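Flarkham Refill and Return Study
Progress report to the Sakmont Fund, Feb 3, 2018

Work in the second period covered household returns, label wear and the cost of washing. Collection points ran at 6 shops in Flarkham and Laxdal. Returns reached 1,914 containers by the end of December, against a plan figure that was set before the Laxdal shops joined and should now be revised.

Labels remain the main technical problem. Paper labels left glue on the shoulder after one wash at 50 degrees, and a second wash removed it only in part. Film labels came off clean but cost more to apply. The Fevlow adhesive has been ordered for the next batch — delivery is late, and the wash trial has moved back accordingly.

Spending stands at 39 percent of the award. Transport is over budget, mainly on the Laxdal route, and lab fees are under.

Plastic bottles with separate caps are still logged as two items, which slows intake.
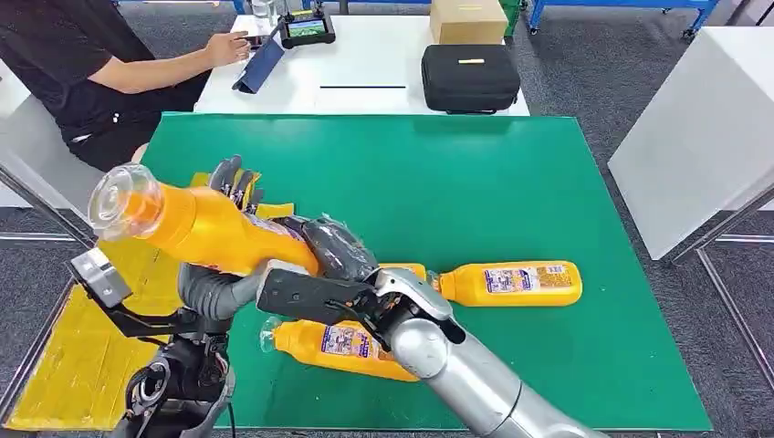

The Laxdal shops replied that they would prefer one entry per bottle, with a missing cap entered as a fault code, and asked for the change before the next count. We have no objection. The revised log sheet is in draft and will be sent with the transport figures.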